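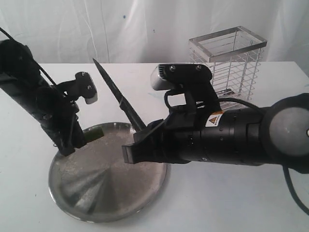 Tamer Sayegh asks whether a cucumber can be cut right on the steel plate, or whether the plate is only for serving. He has been slicing on a board, carrying the slices over, and losing a few to the floor each time.

Short cuts on the plate are fine if you follow the steps in this section. Long, heavy cuts belong on a board. The plate has a raised rim, and a long blade will ride up on it if you try to slice all the way across.

SECTION 3
PREPARING AND SERVING VEGETABLES

This section applies to the Listness serving plate and serrated knife, set 1125. If you bought the knife by itself, read the parts on holding, cutting, and cleaning, and skip the rest. For the Grirolora cutting board sold with the larger set, see the sheet packed inside the board sleeve.

Before first use

1. Take the plate and knife out of the packaging. Leave the blade guard on the knife until the plate is washed and put away.
2. Peel the clear film off both faces of the plate. Check under the rim, where a strip of film often stays behind.
3. Wash the plate in warm water with dish soap and a soft cloth. Rinse well.
4. Dry it with a towel right away.
5. Slide the blade guard off by pulling it toward the tip. Keep your other hand on the handle, behind the blade.
6. Wash the knife from the spine side, with the cloth folded over the spine. Wipe from the handle toward the tip.
7. Dry the knife and put the guard back on.

Caution: Do not leave the knife in a sink or dishpan. A dark blade is hard to see under suds.

Note: A gray mark on the towel after the first wash is polishing residue. Wash the plate again if you see it. Two washes are normally enough.

Setting up the work area

Use a flat, steady table or counter. A smooth tabletop is easy to wipe but lets a metal plate slide, so put a damp cloth underneath.

1. Clear enough room for the plate and for the full length of the knife on the side of your cutting hand.
2. Wet a thin dishcloth and wring it out.
3. Lay it flat with no folds.
4. Set the plate on the cloth and press down at the rim in several places. If it rocks, smooth the cloth and try again.
5. Push the plate lightly from the side. It should stay put.
6. Set out a bowl for peelings and ends.
7. Bring the knife over last, guard on.

If children are in the kitchen, keep the knife well back from the edge of the counter between cuts. Good light helps too. Steel throws back a strong reflection under a ceiling lamp, and you can lose track of the cutting edge against it. Turn the plate or stand somewhere else if the glare bothers you.

Getting the vegetable ready

Cucumber and zucchini are used in these steps. Other firm vegetables with a similar shape, such as a straight carrot, can be handled the same way, but cut carrots on a board.

1. Wash the vegetable under running water and rub the skin with your fingers.
2. Dry it. A wet skin is slippery.
3. Trim both ends on a board and put the trimmings in the bowl.
4. Peel it if you like. For cucumbers with a waxy skin, peeling is a good idea. Zucchini is usually left unpeeled.
5. Cut the vegetable across into short pieces that are easy to hold. Do this on the board as well.

Short pieces are the ones that can go on the plate for finishing. A whole cucumber is too long for it and will end up propped on the rim.

If a piece rolls, shave a thin strip off one side and set it down on the flat.

Holding the knife

1. Hold the handle with your full hand, thumb on one side and fingers on the other. Your index finger should not extend along the spine.
2. Keep your grip behind the front end of the handle.
3. Point the tip away from yourself and from anyone helping you.
4. Put your other hand on the vegetable with the fingertips curled under.

Caution: Never cut toward the hand holding the piece. If a piece has become too small to hold with curled fingers, stop. Eat it, or add it to the salad as it is.

Caution: Do not pass the knife to another person. Set it down flat with the guard on and let them pick it up.

Left-handed users can follow all of the steps as written. The blade is ground evenly on both sides, so slices will not pull in one direction.

Cutting on the plate

Use this method for short pieces only, when you want a few slices and do not want to get a board out again.

1. Set the piece near the center of the plate, away from the rim.
2. Rest the front part of the blade on the skin. Let the teeth catch before you apply any pressure.
3. Draw the knife back in one light stroke, then forward. The teeth do the work. Pressing down hard crushes the seeds and squeezes water out of the cucumber.
4. Slow down as you near the bottom of the slice. Stop when the blade touches steel.
5. If a bit of skin is still attached, lift the knife clear and pull the slice off by hand.
6. Move the slice aside with the back of the knife, or put the knife down and use your fingers. Don't scrape with the teeth.
7. Repeat. Turn the plate as needed so the finished slices stay out of the way.

Note: Sawing against the plate dulls the points of the teeth and leaves fine scratches in the brushed finish. The scratches do not affect use. They cannot be polished out at home.

If the blade keeps touching the rim, the piece is too close to the edge or you are using too much of the blade. Move the piece in and shorten your stroke.

Cutting on a board

For a whole cucumber, for thick zucchini, or for more than one person's salad, use the board and move the slices to the plate afterward.

1. Place the board beside the plate so the two nearly touch. This takes care of most of the dropped slices.
2. Cut the vegetable using long, level strokes.
3. For salads and sandwiches, 3 mm slices hold together well. Go thicker for dips.
4. When you have a small pile, put the knife down.
5. Slide a flat scraper or a stiff spatula under the pile and move it to the plate. The Trajkovski bench scraper fits over the rim without catching, but any flat one will do.

Do not carry slices on the blade of the serrated knife. They stick between the teeth, and pulling them off brings your fingers too close to the edge.

Arranging and serving

1. Wipe any juice off the plate with a paper towel.
2. Start at the outer part of the flat area, just inside the rim, and lay the slices so each one overlaps the last.
3. Work in toward the center. Leave a gap in the middle if you plan to use a dip bowl.
4. Salt the slices just before serving. Salted cucumber gives off water quickly and it will pool inside the rim.
5. Clean fingerprints off the rim with a dry cloth.

For cold serving, chill the empty plate in the refrigerator while you cut. Put a dry towel under it when you bring it out, as the underside may sweat and mark a wood table.

Cut cucumber that has been sitting out on a hot afternoon should be put away early. Move leftovers to a covered container. The plate is not meant for storage, and dressings with vinegar or lemon juice should not stand on it overnight.

Caution: The plate is not microwave safe. Do not set it on a burner.

Cleaning after use

Plate
1. Rinse as soon as the food is off.
2. Wash with dish soap and a soft cloth. Follow the lines of the finish.
3. For pale spots or a cloudy film left by hard water, wipe with a cloth dampened with white vinegar, then rinse.
4. Dry with a towel. Air drying leaves smudges.

The plate may go in the dishwasher. Stand it where it won't rub against other metal.

Knife
1. Rinse under running water with the edge facing away from you.
2. Loosen seeds and skin from between the teeth with a dish brush, brushing from spine to edge.
3. Wash, rinse, and dry by hand.
4. Check that the handle is dry where it meets the blade.
5. Put on the guard.

Do not put the knife in the dishwasher. Do not use steel wool, scouring powder, or bleach on the blade. The dark surface will wear unevenly if scrubbed with anything abrasive.

Storage

Keep the plate flat or upright in a rack. If you stack other dishes on it, lay a paper towel in between.

Keep the knife in its guard, in a drawer or block out of reach of children. The blade is 9 inches long, so measure the block before buying one. Magnetic strips may be used if the knife is put on spine first and rolled flat.

Common problems

The plate slides during cutting.
The cloth is too dry, too wet, or folded. Wring it again and lay it flat. Check for grease on the tabletop.

Slices are ragged on one side.
You are pressing too hard or stopping partway through the stroke. Use more of the blade with less force. If that doesn't help, the teeth may be worn.

Slices come out wedge-shaped.
The knife is leaning. Look down over the spine as you start each cut and keep it straight up and down.

The knife slips on the skin.
Dry the skin, or peel a narrow strip and start the cut there.

The knife is dull.
Do not use a pull-through sharpener made for straight blades. Brirura accepts the knife for sharpening by mail; the form is at the back of this manual. Leave the guard on and wrap the whole knife in cardboard before packing.

The plate has a rainbow tint.
This comes from heat or from mineral deposits. Wipe with white vinegar, rinse, and dry. A tint caused by heat may not come off completely.

Continue to Section 4 for bread and soft fruit.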